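Workshop Tips: Budgeting for a Gripper Cell on PC Teardown

Posted 11/6/24

Price the fingers before you price the arm. Drives in blue plastic caddies, thin SATA cables and power leads all sit in the same small space, and a finger set that closes well on a caddy may be too wide for a plug. If you plan to do both jobs, put a second set of fingertips on the first order.

Measure reach with the case open and lying where it will be worked on. Take the worst point, usually a connector behind the drive cage, and check that the knuckles clear the sheet metal as well as the tips.

Allow $2,000 for fixtures, cable ties, spare pads and screws. Our Oramine quote left all of these out. The Punwood one listed pads at $233 a set, with a lead time of 7 weeks - order them with the arm.

Keep a line for labor. We plan on a person at the bench for the first 80 cases, and that time costs more than the fixtures.

Buy scrap towers of several makes for trials. Loose wiring varies more than drive bays do.

Drive bay and cabling work, inside an open desktop case:
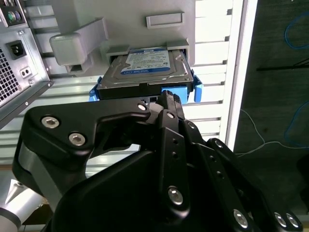
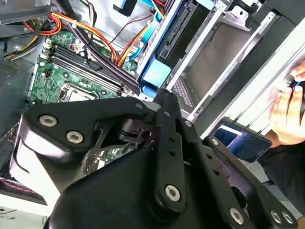
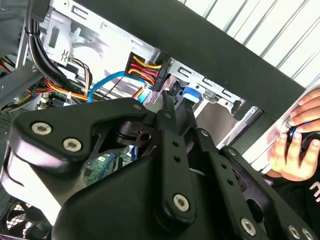 Comments

Trosex: We budgeted the same way in March and still came up short on fingertips. I would double the pad order and get the price for a spare wrist cable in writing before signing.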